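Moving the Prellville Campus Print Queue to Driverless Printing

Student project report, Information Systems Practice
Lucyna Marciniak
6 min read

1. Background

The library at Prellville has three shared office printers on the ground floor. Until this spring each one needed its own driver package, and students who wanted to print from a laptop had to find the right package on the library page, install it, and then add the printer by its network address. The help desk logged 79 requests about printing in the fall term, and most of them were about this step.

My project was to test whether the drivers could be dropped and replaced with one print queue that uses IPP, the Internet Printing Protocol. Most current operating systems can print to an IPP queue without a separate driver. I worked on it from the start of the term until April, with Halina Olszewski from the help desk as my contact.

2. Setup

The print server is an older desktop machine with the host name Gorgate. It runs Linux and CUPS. The old setup had one queue per printer, each shared over SMB. I left those in place during the test and added a new queue called Fukton, which is the name students see when they add a printer.

Behind that queue is a CUPS class holding all three printers. A job goes to whichever one is free. Two of the printers support IPP directly. The third does not, so I kept its old driver on the server, and the server converts the job before passing it on. The laptop does not need to know about any of this.

The queue is announced on the student wireless network with DNS-SD. That took longer than the rest of the setup put together. The wireless network and the server are on different subnets, and multicast traffic does not cross between them by default. The network office set up a reflector after my second request.

3. Test jobs

I sent a fixed set of documents through the queue from Windows, macOS, Linux and Android. The set had a plain text file, a long PDF with embedded fonts, a slide deck printed two to a page, and a page with a large color photo. Over the whole test period the queue handled 834 jobs, counting my own and those from students who had been invited to try it. Of these, 698 printed with the first settings chosen.

The remaining jobs were canceled, sent again, or came out with the wrong options. Duplex was the most common problem. The third printer reported that it could print on both sides, but its duplex unit had been removed at some point, so two-sided jobs sent there came out single-sided. I corrected the option in the driver settings on the server.
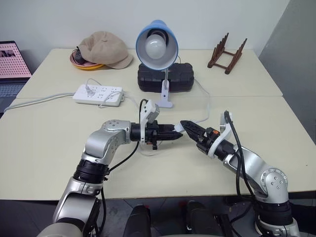
Paper size was the next most common. Some laptops sent A4 by default and the printers stopped to ask for paper that was not loaded. I set the default on the queue to Letter and turned on scaling to fit. After that the printers no longer stopped for A4 jobs, although margins on those jobs are slightly uneven.

Stapling does not work through the new queue. The option shows up on macOS but has no effect, and I did not find the cause. Students who need stapling still have to use the old queue on the Kwiatkowski Room printer.

4. Installing compared with adding

With the old drivers, a student had to download a package, run it with administrator rights and restart the print dialog. With the new queue they open the printer settings, pick Fukton and print. On two older Windows laptops the queue did not appear in the list and had to be added by typing its address. I wrote a half-page guide for that case and Halina put it on the help desk page.

5. Remaining work

The old queues should stay until stapling is fixed. Gorgate has a single disk and no backup of its CUPS configuration apart from the copy I made by hand, and that should be automated before the fall. I also did not test scanning, which still goes through the vendor software.

Comments

hallway_b: Does it work from a Chromebook? The old one never did for me.

Lucyna Marciniak: I didn't have one to test with. Please try it and tell the help desk either way.

T.R.: We had the same duplex thing in our department. Check the installed options page on the server after every firmware update, ours got reset.

mona: still getting A4 on my laptop but at least it prints now, thanks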